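Oltorcombe、布物把持でパッド・カメラ・制御器の比較結果を公開 手持ち型とアーム搭載型で同一の指先を使用

ロボット用エンドエフェクタを開発するOltorcombeは2026年10月9日(金)、衣類やリネン類を対象とした把持比較試験の結果を公開した。試験には、アームを供給するJarwoodと、制御器を担当したNowakowskiが参加した。比較の対象は指先パッド、撮影カメラの設定、グリッパー制御器の三項目で、手持ち型グリッパーで記録した操作を、同じ指先を付けたアーム搭載型で再現したときの差も報告している。

公開されたのは試験手順書、条件別の集計表、把持失敗の分類表、パッドの寸法図である。動画を含む全記録の公開時期は未定としている。

試験の背景

平行リンク式の二指グリッパーは、箱や筒のように形の決まった物を対象に評価されることが多い。布物の場合、指先が対象に届いてもつまめるとは限らず、つまめても必要な枚数の層が挟まっているとは限らない。Oltorcombeはこれまで把持力の上限と開口幅を中心に製品の仕様を示してきたが、布物を扱う利用者からは、パッド表面の違いによる差を知りたいという問い合わせが続いていたという。

今回の試験では、平置きした布の端、または折り目をつまむ操作を基本動作とした。吊り下げた布や、かごに入った布は扱っていない。対象は黒の無地の布を中心とし、比較用に淡色の布を加えた。黒の布を選んだ理由として手順書は、しわや縫い目の陰影が画像に出にくく、カメラ条件の差が結果に表れやすい点を挙げている。

布を置く面は、作業台と寝具の上の両方を用いた。寝具の上では面が沈み、指先を押し込む量が安定しない。作業台で得た押し込み量をそのまま使うと、寝具の上では指先が布の下の面まで引き込む場合と、布の表面を滑るだけに終わる場合の両方が生じる。手順書では、面の種類ごとに集計を分け、両者を合算した値は載せていない。

機材の構成

手持ち型は、操作者が本体を持って指先を開閉する形式である。左右の外側リンクと内側リンクを組み合わせ、指先の向きを保ったまま開閉する。外側リンクには三角形の開口がある。関節部には金属のキャップが付き、指先には青いパッドを取り付けた。本体の上面はリブ付きのプレートで、上端付近に十字と円を組み合わせた小さな印がある。

カメラは指先とその先の作業面が同時に写る位置に固定した。広角レンズを使うため周辺の湾曲は大きいが、補正前の画像をそのまま記録している。補正後の画像で学習した場合との差は、今回の比較には含まれていない。

アーム搭載型は、Jarwoodの卓上アームの先端に同じリンク部と指先を取り付けたものである。リンクの寸法とパッドの取り付け角は手持ち型にそろえた。カメラの取り付け位置も指先を基準に合わせたが、アームのフランジとの干渉を避けるため支持具の形状は異なる。手順書には支持具の剛性の違いによる画像の揺れについて注記があり、低速で動かした区間のみを比較に使ったとしている。

アーム側の制御にはNowakowskiの制御器を使用した。開閉の指令には、指先の間隔を目標値とする位置指令と、駆動電流に上限を設けた位置指令の二方式がある。後者は閉じる途中で負荷が増えると、その時点の間隔を保つ。

パッドの比較

パッドは表面形状と硬さの異なる5種類を用意した。平滑面、細かい格子状の面、横溝の面、格子状で軟らかい材料を使ったもの、先端だけを薄くしたものである。外形と取り付け穴は共通で、交換後に指先の基準間隔を測り直してから試験に入った。

手持ち型による試験では、パッド1種類につき200回の把持を行った。指先を開いた状態で布の上に合わせ、閉じてから持ち上げ、規定の高さで保持できたものを成功とする。持ち上げの途中で布が滑り落ちた場合、指定した層と異なる層をつまんだ場合、敷いた布を一緒に引き上げた場合は、それぞれ別の失敗として記録した。

作業台の上で布の折り目をつまむ条件では、細かい格子状の面の成功率が94%で最も高かった。横溝の面がこれに続き、平滑面は最も低い。先端だけを薄くしたパッドは、折り目を対象とする条件では横溝の面を下回ったが、一重の端をすくう条件では順位が上がった。薄い先端が布と面の間に入りやすいことが理由とみられる。

軟らかい格子状のパッドは、滑り落ちによる失敗が少なかった。一方、閉じたときに表面が布に食い込み、開いても布がすぐに離れない例が記録されている。集計表では把持の成否のほかに「離し遅れ」の欄を設け、指先を全開にしたあとも布がパッドに付いていた試行を数えた。畳み動作のように置く位置の精度が必要な作業では、この欄の値を合わせて見る必要があるとしている。

横溝の面では、溝の向きと引く方向の関係が結果に影響した。溝に直交する方向へ引くと滑りは少ないが、溝に沿う方向では平滑面との差が小さくなる。布を広げる作業では把持後に引く方向が一定にならないため、手順書は両方向の値を並記している。格子状の面には、引く方向による差がほとんど見られなかった。
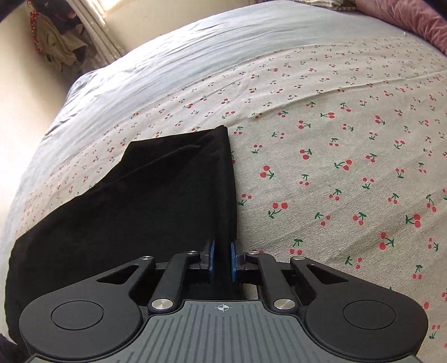
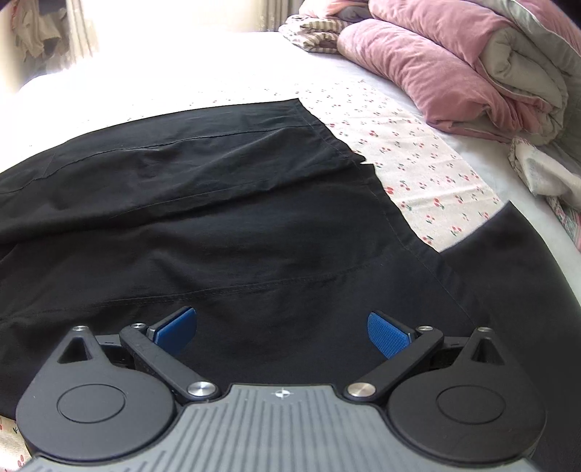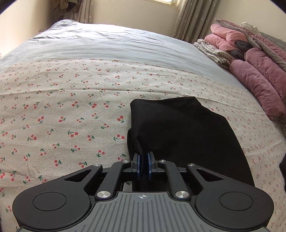 手持ち型グリッパーによる黒い布の把持。1枚目と3枚目は青いパッドで布をつまんだ状態、2枚目はパッドを開いた状態。

寝具上での把持

寝具の上での試験は、採光のある室内で行った。作業台の試験では照明を固定したが、こちらでは窓からの光をそのまま使っている。敷いた面に柄のある条件と無地の条件を分け、布の置き方も一枚で広げたもの、折り重ねたものに分類した。

成功率は、いずれのパッドでも作業台より低い。失敗の内訳では、指定した層と異なる層をつまむ例と、敷いた布を一緒に引き上げる例が増えた。滑り落ちの割合は作業台と大きく変わらず、寝具の上では保持力よりも指先の入れ方が支配的であったと報告している。

操作者が手持ち型を使う場合は、指先が面に触れた感触をもとに押し込みを加減できる。このため、同じパッドでも操作者の習熟による差が出た。試験では、各操作者の最初の区間を練習として除外し、残りの区間だけを集計した。除外した区間の値も別表に載っており、平滑面では練習区間と本試験区間の差が大きく、格子状の面では小さい。

折り重ねた布については、上の層だけを取る指示と、全層をまとめて取る指示の二通りを行った。上の層だけを取る指示では、先端の薄いパッドが格子状の面を上回った。全層をまとめて取る指示では順位が逆転する。厚みのある縫い目の部分では、先端の薄いパッドがたわみ、左右の当たりがずれる例が報告されている。たわみの量は布の厚さと閉じる力の両方に依存し、閉じる力を下げればずれは減るが、持ち上げ時の保持が不安定になる。

縫い目を避けてつまむか、縫い目をつまむかによる差も別に集計した。縫い目は厚みがあるため指先が掛かりやすく、平滑面でも成功率が上がる。ただし縫い目の硬さによって布が板状に持ち上がり、その後の畳み動作で折り目の位置が狂うことがある。この点は把持の成否には含めず、備考として記載した。

カメラ設定の比較

カメラは機種を変えず、露出の決め方を変えて比較した。画面全体の平均で決める方式、画面中央の指先付近に重みを置く方式、試験開始時に固定する方式の三通りである。

窓が画面に入る向きでは、平均で決める方式は黒い布の階調が失われ、折り目の線が判別しにくくなった。中央に重みを置く方式では布の階調は残るが、窓の周辺は白く飛ぶ。把持対象の認識だけを目的とするなら影響は小さいものの、周辺の特徴点から手持ち型の位置を推定する処理では、飛んだ領域が使えなくなる。固定方式は開始時の向きに結果が左右され、窓に背を向けて開始した場合に最も安定しなかった。

Oltorcombeは位置推定と布の階調の両立を条件に、中央に重みを置いたうえで上限を設ける設定を推奨値として示した。上限値は室内の明るさに応じて変更する前提で、手順書には決め方だけが書かれている。

敷いた面の柄については、位置推定の安定性に差が出た。細かい柄が繰り返される面では特徴点の数は増えるが、似た模様どうしの取り違えが起こる。無地の面では取り違えはないものの、布のほかに手掛かりが乏しく、窓や壁際の物が飛んだときに推定が途切れやすい。取り違えの多くは、グリッパーを面に近づけて画面の大半が柄で占められた区間で発生した。面から離れた区間の推定値で補間する処理を加えると途切れは減ったが、指先を下ろす直前の精度は改善しなかった。

指先の色も確認項目に含まれている。青いパッドは黒の布、淡色の布のいずれに対しても輪郭を抽出しやすく、画像から指先の間隔を推定する処理に都合がよい。黒のリンク部は、黒の布の上では輪郭の抽出が不安定になる。このため間隔の推定にはパッドの輪郭と金属キャップの位置を併用した。金属キャップは光の当たり方で見え方が変わり、反射が強い区間では中心がずれて検出されることがある。手順書では、キャップだけを使った推定は推奨していない。

制御器の比較

アーム搭載型では、手持ち型の記録から指先の間隔と位置を取り出し、同じ順序で再現した。最初に、記録した間隔をそのまま位置指令として与えたところ、布をつまむ直前までは手持ち型とよく一致したが、閉じたあとの保持で差が出た。操作者は布をつまんだあとも力を加え続けているが、画像から推定した間隔にはその力が表れない。位置指令だけで再現すると、間隔は合っていても挟む力が不足する。

駆動電流に上限を設けた方式では、目標の間隔を実測より狭く設定し、布に当たった時点で止める。この方式に変えると、持ち上げの途中の滑り落ちが減った。上限を高くしすぎると軟らかいパッドで離し遅れが増えるため、パッドごとに上限を変えている。設定値は集計表の末尾にまとめられた。

指令から指先が動き始めるまでの遅れは、Nowakowskiの制御器で約40ミリ秒であった。布の端をすくう動作では、アームが横方向に動きながら指先を閉じるため、この遅れを見込まないと閉じる位置が先にずれる。試験では遅れを固定値として補正した。負荷や通信状態による変動は小さかったとしているが、他の機器を同じ通信線に接続した状態では測定していない。

閉じる速度については、速い場合と遅い場合を比較した。遅く閉じると布が指先の間に徐々に寄せられ、つまむ量が増える。速く閉じると布が逃げにくい反面、つまむ量は少なく、持ち上げたときに片側だけが残る例があった。格子状の面では遅い設定、先端の薄いパッドでは速い設定のほうが成功率が高く、速度の最適値はパッドから独立に決められないと報告している。

手持ち型とアーム搭載型の差

同じパッドを使った場合でも、アーム搭載型の成功率は手持ち型を下回った。差が小さかったのは作業台の上で折り目をつまむ条件で、差が大きかったのは寝具の上で一重の端をすくう条件である。前者は指先の位置が合えばほぼ再現でき、後者は面の沈み込みに応じた押し込みの調整が要る。

Jarwoodのアームには手首部に力の検出機能があるが、今回の再現では使用していない。手持ち型の記録に力の情報が含まれないため、条件をそろえる目的で無効にした。有効にした場合の予備的な結果は資料に含まれず、両社は別の試験として扱うとしている。

アームの姿勢による制約も報告された。操作者は本体を寝かせたり手首をひねったりして指先を布の下に入れるが、同じ姿勢をアームで取ると、肘の部分が面に近づきすぎる場合がある。再現できない姿勢を含む記録は比較から除いた。除いた記録は一重の端をすくう条件に偏っており、この条件の値は比較的やさしい姿勢だけを集めた結果である点に注意が必要としている。

作業面の高さを変えることで除外は減らせるが、寝具の場合は高さの変更が難しい。Jarwoodは延長用の支持具を用意する案を示している。支持具を使うと先端の質量が増え、低速区間に限っても画像の揺れが増える見込みで、採用の可否は決まっていない。

耐久と交換

パッドの摩耗については、試験の前後で表面を確認した結果だけが記載されている。格子状の面では角の丸まりが見られたが、後半の成功率に明確な低下はなかった。軟らかい材料のパッドは繊維くずが付着しやすく、規定回数ごとに清掃した。清掃を省いた場合の値は取得していない。

パッドの交換は工具を使って行う。交換のたびに基準間隔の測定が必要で、測定を省くと左右のパッドの当たりがずれたまま試験に入るおそれがある。初期の一部の記録は、この測定の抜けが見つかったため集計から外し、同じ条件で取り直した。手順書の改訂版では、交換後に薄い紙を挟んで当たりを確認する工程が追加された。

リンク部のがたについては、関節部の隙間を試験前に測定し、手持ち型とアーム搭載型で許容値をそろえた。隙間が大きい個体では、閉じきる直前に指先がわずかに開く向きへ動くことがあり、薄い布ではこの動きで保持が外れる。許容値を超えた個体は試験に使用していない。

今後の予定

追加試験は11月にStovsteadの試験室で行う。対象はタオル類と厚手の掛け布類で、パッドは格子状の面と先端の薄いものに絞る。Nowakowskiは制御器側で、閉じる速度を途中で切り替える機能を試す。最初は速く閉じ、布に当たったあとに減速する動作で、二種類のパッドに同じ設定を使えるかどうかを確認する。

カメラについては、露出の上限値を自動で決める処理を比較項目に加える。補正後の画像を使った位置推定の比較も予定されているが、集計の時期は示されていない。

パッドの寸法図と集計表は、Oltorcombeの技術資料ページから入手できる。格子状のパッドは現行の手持ち型の標準品として供給しており、その他のパッドは評価用としての提供となる。評価用パッドの耐久性は保証の対象外である。手順書への問い合わせは同社の技術窓口、制御器の設定に関する問い合わせはNowakowskiが受け付ける。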